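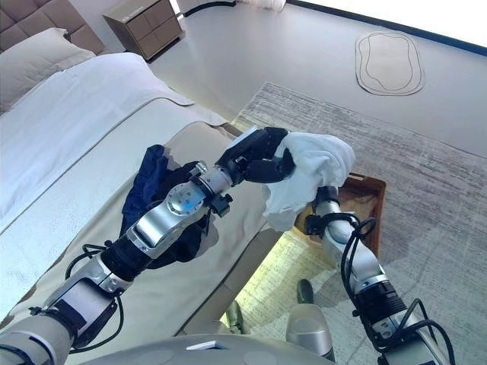
White cloth and a dark navy garment at the foot of a bed with a beige runner.

Lists > Residential Houses > Housekeeping and Linen > November

November
Posted by the Guest Services Office, Drondstead

Subject: Re: Unclaimed clothing and the change of linen contract

To all house managers and front desk leads at Drondstead and Wultby:

The Guest Services Office has received the message from the Wultby front desk, quoted in part below, along with several shorter replies sent to this office directly. The office thanks the Wultby desk for setting out its questions so fully. Similar points were raised by other houses, and the response is therefore being sent to the whole list.

> From: Front Desk, Wultby House
> To: Residential Houses list
>
> We have read the notice on the new linen contract and have no
> objection to the schedule. Our concern is with guest clothing that
> is left behind in bedrooms. Under the old arrangement, anything
> found when a bed was stripped went into a clear bag with the room
> number on it and stayed at the desk until someone called. The
> notice says that items will now be "logged and transferred," but it
> does not say by whom, or where they are to be kept in the meantime.
>
> We would also like to know what happens to an item that goes out
> with the sheets by mistake. Last winter a guest's cardigan was
> returned to us from the laundry in a condition that we could not
> hand back, and the guest was understandably upset. At that time the
> laundry held that it was our responsibility to check the linen
> before it left the building, and we held that their sorting table
> should have caught it. We were never told how the matter was
> decided.
>
> Finally, our storage closet on the second floor is full. There are
> coats in it that were here before any of the present desk staff. We
> would be grateful for permission to clear it.

The questions are taken in order.

Logging and transfer

Responsibility for logging rests with the house in which the item is found. The room attendant who finds it should place it in a bag, write the room number and the time on the tag, and hand it to the front desk before the end of the shift. The desk then enters it in Hetis under the guest's booking. The entry screen has been changed so that the lost property tab opens directly from the booking record. Desks that still see the old screen should sign out and sign in again.

The description entered in Hetis should be plain enough for a person at the other end of a telephone to recognize the item. "Sweater" is not sufficient. Color, size, type of fabric if it is printed on the label, and any name sewn into the garment should all be given. Please do not enter the maker's name alone. Last year the log contained 524 items, and in 190 of those entries the description consisted of one word. Most of the complaints received by this office concerned items in that second group, and in several cases the item was in the building the whole time. 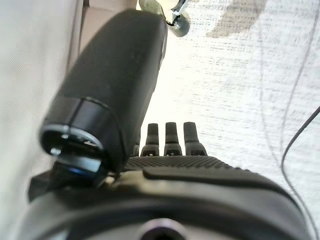 Once logged, the item stays at the house for 14 nights. During that period the desk is expected to write to the guest once, using the standard letter, and to note any reply in the booking record. If the guest asks for the item to be mailed, the cost of postage is charged to the card on file after the guest has agreed to it in writing. Items that are collected in person must be signed for. A telephone message saying that a friend will come by is not enough, and desks should ask for the friend's name in writing before the item is released.

At the end of the holding period, items are transferred to the central store at Drondstead with the regular supply run. They should travel in the gray crates with the lids closed, and never in the linen carts. The central store will confirm receipt in Hetis. Until that confirmation appears, the item remains the responsibility of the house that sent it.

Items sent out with the linen

This was a gap in the old contract, and the office regrets that the Wultby desk was not told of the outcome of the earlier case. The claim was settled with the guest from the general account, without a finding as to fault, and the desk should have been copied on that letter.

The contract with Dwivedi Linen Service, which takes effect at the start of next month, deals with the point directly. Dwivedi will open and sort every bag by hand before washing. Any article that does not belong to the houses will be set aside unwashed, tagged with the name of the house, and returned with the next delivery. If an article is washed by mistake after it has passed the sorting table, Dwivedi will bear the cost of repair or replacement, up to the limit stated in the schedule to the contract.

That undertaking does not remove the need for care at our end. Beds should be stripped one layer at a time. The bed runner and any decorative throw come off first and are shaken out and folded over the chair. The top sheet and the comforter cover follow, then the bottom sheet. Small items of clothing are most often lost when all the layers are gathered into one bundle and carried straight to the cart. Socks and undershirts in particular disappear into fitted sheets and are very hard to feel from the outside. Dark clothing left on a dark throw is easily missed in the evening, and attendants on the late shift should turn on the main light before beginning.
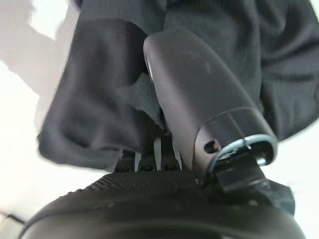
Dark charcoal-gray fabric with a fine knit or ribbed weave.

Two houses asked whether attendants may fold clothing that a guest has left on the bed during a stay. The answer is yes, provided that the clothing is plainly in the way of making the bed. It should be folded simply, placed on the chair or luggage rack, and left there. It should not be put in drawers or hung in the closet, where the guest may fail to find it. Clothing on the floor is to be left where it is unless it blocks the door or the bathroom. Nothing belonging to a guest should be taken out of the room for washing or pressing unless the guest has filled in a laundry slip, even where the attendant means it kindly.

Knitwear needs a separate word. Sweaters, cardigans, and scarves that have been found damp should be laid flat on a clean towel in the linen room and turned once. They should not be hung from a hook or placed on a radiator. A knit garment that has been stretched on a hanger for the full holding period is not in the condition in which it was found, and the guest is entitled to say so. The same care applies to anything that is lined. Items that cannot be dried within a day should be reported to the central store, which has a drying cabinet.

Clearing older items

Permission is given to clear the second floor closet at Wultby, and the same permission extends to any other house with items that were never logged. The procedure is as follows.

Each item is to be checked for a name, a card, or papers in the pockets. Where a name is found, the desk should search Hetis and make one attempt to reach the owner. All other items may be sent to the central store in crates marked OLD STOCK, with a simple list inside the lid. There is no need to enter them one at a time. The central store will keep them until the end of the winter season and will then pass on whatever is fit to wear to the clothing bank in town. Worn or stained pieces will be sold by weight as rags.
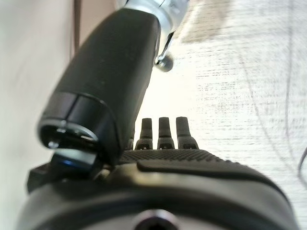

Jewelry, eyeglasses, hearing aids, medicines, keys, and anything with a memory card or a battery are not covered by this permission. Such items must be logged individually whatever their age and kept in the desk safe until they are collected by the duty manager. Cash found in a pocket is to be counted by two members of staff and recorded on the cash slip, which both must sign.

Supplies

The central store has ordered 3,000 tags and a matching quantity of clear bags in the large size. They will be shared out according to the number of bedrooms in each house and will arrive with the first Dwivedi delivery. Until then, houses that run short may use the plain brown tags from the key cabinet. Please do not use adhesive labels on any fabric. The glue leaves a mark on wool and on some coated jackets, and the central store has had no success in removing it.

The pens supplied with the old tags should be discarded, as the ink fades in daylight. Pencil is acceptable, and ballpoint is preferred.

Training

A short session on the new bag and tag procedure will be held in the linen room at Drondstead at 2:30 p.m. and repeated at Wultby the following morning at 9:00 a.m. Attendance is expected of one person from each front desk and one from each housekeeping team. Houses that cannot release staff should write to this office beforehand so that the printed sheets can be sent over. The sheets are also available in large print.

Corrections to the contact list for Hetis accounts should be sent to this office and not posted to the list. Replies on matters of general interest may be posted here in the usual way.

Guest Services Office
Drondstead

Contact the list office | Copyright Drondstead Residential Houses | Back to top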